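CPU socket

A CPU socket is the part of a motherboard that holds the processor and connects it to the rest of the computer. Early home machines often had the chip soldered down, sockets made swaps possible. Two main kinds, pin grid (pins on the chip) and land grid (pins in the socket). Land grid pins bend easily and are a pain to straigten.

Contact counts went up over time. Small boards from the maker Varnameo, 232 contacts. Its later Grarnell server line, 2,485. Repair writer Kristóf Kozma lists 3 sizes in between, none interchangable.

14 shares · 3 comments

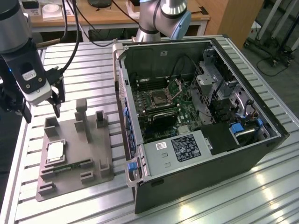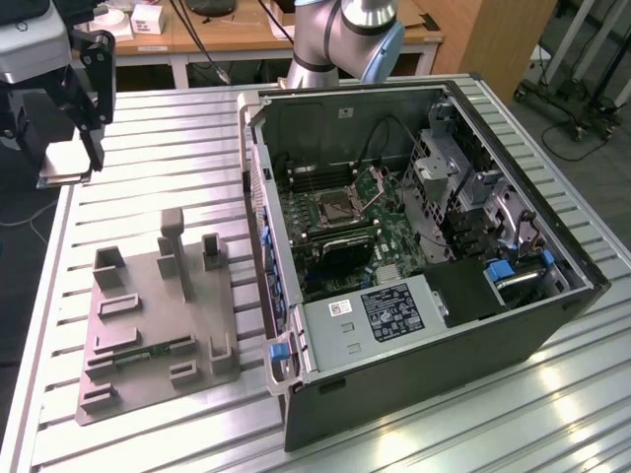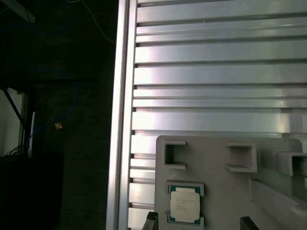
Retention differs by type. Pin grid sockets mostly use a small lever at the side, land grid ones a metal frame that presses the chip flat. The motherboard in the open tower has the hinged metal kind, flipped open with no CPU in the socket. Frame goes down only after the chip is seated and lined up with its corner mark. Thermal paste next, then the cooler. Old paste should be cleaned off first.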